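Coffret d'étude biblique Clenard – « Le travail et le repos dans la Genèse »
Référence 2468 – Éditions Plestthorpe, collection Moynihan
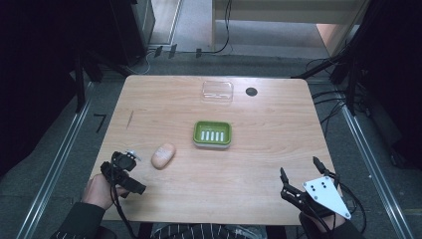
Porte-savon vert à stries blanches et boîte transparente sur une table en bois clair.

Présentation

Le coffret Clenard est un ensemble pédagogique destiné aux paroisses, aux aumôneries et aux groupes de maison qui souhaitent consacrer un cycle d'étude au thème du travail dans les premiers chapitres de la Genèse. Il couvre les récits de la création, l'institution du septième jour, la vocation confiée à l'homme et à la femme, puis les conséquences de la faute sur le labeur quotidien. Le parcours se prolonge par des lectures tirées de l'Exode, des Proverbes, de l'Ecclésiaste et des épîtres de Paul.

La présente édition remplace le coffret précédent, dont les fiches séparées ne sont plus réimprimées. Les groupes ayant commencé un cycle avec l'ancienne édition peuvent le terminer sans difficulté : l'ordre des séances n'a pas été modifié, seule la pagination diffère.

Contenu du coffret

– Un manuel de l'animateur, broché, avec marges larges pour l'annotation
– Douze livrets du participant
– Un jeu de 90 cartes de lecture, classées par livre biblique
– Un plan mural du parcours, plié
– Un carnet de prière pour l'ouverture et la clôture des séances
– Un code d'accès aux enregistrements audio des passages étudiés

Les livrets du participant peuvent être commandés séparément, par lots de six. Le manuel de l'animateur n'est pas vendu à l'unité.

Déroulement du cycle

Le cycle comprend sept séances de 90 minutes. Chaque séance s'ouvre par une lecture à voix haute, suivie d'un temps de silence, d'un travail sur le texte en petits groupes et d'un échange commun. L'animateur dispose, pour chacune, d'une introduction historique, de notes sur le vocabulaire hébreu et d'une série de questions parmi lesquelles il lui appartient de choisir.

Séance 1 – Au commencement : Dieu à l'ouvrage (Genèse 1)
Séance 2 – Le septième jour (Genèse 2, 1-3)
Séance 3 – Cultiver et garder (Genèse 2, 4-17)
Séance 4 – La sueur du visage (Genèse 3)
Séance 5 – Caïn, Abel et l'offrande (Genèse 4)
Séance 6 – Le commandement du sabbat (Exode 20 et 23)
Séance 7 – Travailler de ses mains (1 Thessaloniciens 4, Ecclésiaste 3)

La séance 4 est la plus dense. Les groupes qui disposent de peu de temps sont invités à la répartir sur deux rencontres ; une coupure est indiquée à cet effet dans le manuel.

Public et niveau

Aucune connaissance de l'hébreu ou du grec n'est requise. Les termes originaux sont translittérés et expliqués dans un lexique placé en fin de manuel. Le parcours convient à des adultes et à des lycéens accompagnés. Il n'est pas adapté au catéchisme des enfants, pour lequel il convient de se reporter à la série Skondow.

Les commentaires ont été rédigés sous la direction de Kerstin Haberkorn, responsable de la collection Moynihan. Ils signalent les points sur lesquels les traditions catholique, protestante et orthodoxe diffèrent, notamment au sujet du repos dominical et de la portée de Genèse 3, sans trancher entre elles.

Traduction biblique

Les passages sont imprimés dans une traduction propre à l'éditeur, proche du texte original. Les participants peuvent utiliser leur propre bible en parallèle ; la numérotation des versets suit l'usage courant. Les cartes de lecture reprennent la même traduction que les livrets.

Caractéristiques techniques

Référence : 2468
Format du manuel : 17 × 24 cm
Format des livrets : 15 × 21 cm
Poids de l'ensemble : près de 790 g par exemplaire du manuel, livrets non compris
Langue : français
Conditionnement : boîte en carton rigide avec couvercle

Commande et livraison

Les commandes sont reçues au moyen du formulaire en ligne ou par courrier accompagné d'un bon signé du responsable de la communauté. Les paroisses et associations cultuelles peuvent régler sur facture, à trente jours. Les particuliers règlent à la commande.

Les coffrets destinés aux cycles de rentrée sont expédiés à partir de septembre. Il est recommandé aux groupes nombreux de préciser dès la commande le nombre de livrets supplémentaires souhaité, afin que l'ensemble parvienne en un seul envoi.

Les articles non ouverts peuvent être retournés dans les conditions générales de vente. Le code d'accès aux enregistrements, une fois activé, n'est ni repris ni échangé. Il est valable pour l'ensemble du groupe et ne comporte pas de date d'expiration.

Reproduction

L'achat du coffret autorise la photocopie des pages de questions marquées d'un filet, pour le seul usage du groupe. Les commentaires, les notes et le plan mural ne peuvent être reproduits sans l'accord écrit des Éditions Plestthorpe.

Articles associés

Livrets du participant Clenard, lot de six
Skondow – La création racontée aux enfants
Moynihan – Lire les Proverbes en groupe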